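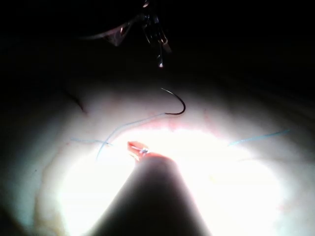
Attachment 1. Curved suture needle on the practice surface, gripper above it.

Ticket 257
Product: Funditz Notices, web form and newspaper feed
Opened by: Tanguy Funeral Home, front office
Status: Closed
Subject: Survivors missing from printed obituary, service time wrong on web page

Problem as reported

We entered an obituary through the form on Wednesday morning for the Plerndale paper and for our own website. The preview was correct. The printed version stopped after the children and left out the grandchildren, the surviving sister and the line about the late brother. The website had the full text but gave the visitation as 3 p.m. We had typed 4 p.m. and the preview said 4 p.m.

The family saw the paper before we did. We need the notice run again in full and we need to know whether other notices are affected. There are two more going out tonight.

Steps already tried by the customer

Logged out and back in. Opened the notice again and saved it without changes. Sent a test notice with a short survivors paragraph, and it came through complete. Tried a different browser with the same result.

Support, first response

Thank you for the details. We pulled the saved copy of the notice and it is complete, so nothing was lost on your side. The text is being shortened between our system and the paper. Please hold the two notices for tonight if the deadline allows. If it doesn't, send them to the paper by email and mark them as sent by hand in the form, so they don't go out twice.

We are treating the cut text and the wrong time as separate faults until we know otherwise.

Support, update

The cut text is found. The paper's feed takes the survivors paragraph in blocks of 200 words. Our export is supposed to split a longer paragraph into two blocks. It did split this one, but the second block was sent with no heading code and the paper's page system skipped it. The short test went through because it fit in one block.

The heading code went missing in the December update. Only notices with a long survivors paragraph are affected, and only in print. The website reads the full text directly.

Workaround until the fix is in: press Enter twice after the children and start a new paragraph with the grandchildren. The form treats it as a separate section and both parts print. Please check the print proof and not the preview, as the preview is built from the saved copy and will look right either way. 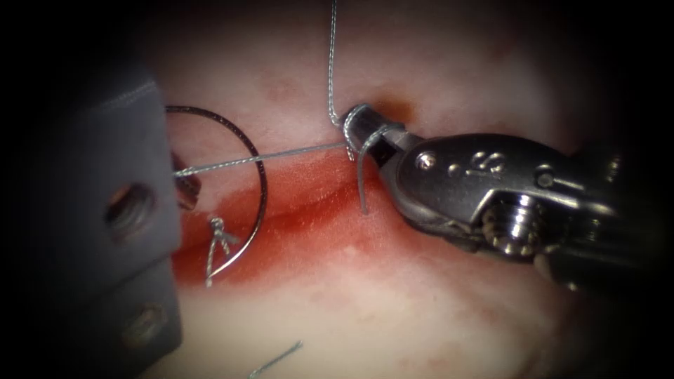

Will the family be charged for the second printing?
The corrected notice runs at no charge to the family or to the funeral home. The paper has been asked to bill it to us, and your next statement should show it as a zero line.

Support, update

The time on the website is a different matter. The Tanguy account has two locations, the main chapel and the one at Karnby. The Karnby location was set up with the wrong time zone. The visitation was at Karnby, so the page moved the time back one hour. The preview doesn't apply the location setting, and that explains why it showed 4 p.m.

We have corrected the location setting and refreshed the page. It now reads 4 p.m. Please confirm from your side, and check any other page with a service at Karnby. Times that were typed as part of the obituary text were never changed, only the times in the box at the top of the page.

Customer reply

Confirmed, it shows 4 p.m. on the office computer and on a phone. We called everyone on the family's list about the time. One older page for Karnby was also off by an hour, but that service is past. Corrected it anyway - people do go back and print them.

Both notices for tonight were sent by email.
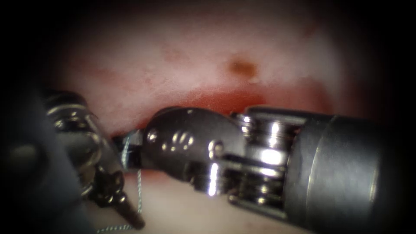
Plerndale notices desk wrote that both emailed notices had arrived before the deadline, and asked that the rerun be sent as a new notice, because a correction to the old one would print with only the changed lines.

Support, update

Rerun sent as a new notice with the full text. The paper has returned a proof and we have attached it to the account. The survivors paragraph is complete, including the sister and the late brother. Please read the names against your own sheet before approving.

The export fix went in overnight. We sent 3 long test notices through the feed and each one came back whole. The double Enter is no longer needed, though notices already entered that way will print fine and can be left alone.

Customer reply

Proof approved. One spelling changed in the grandchildren, our mistake. The page on our site now has the same spelling.

Support

Spelling change received by the paper. Preview request (show location time and print blocks) moved to its own ticket. Closing this one.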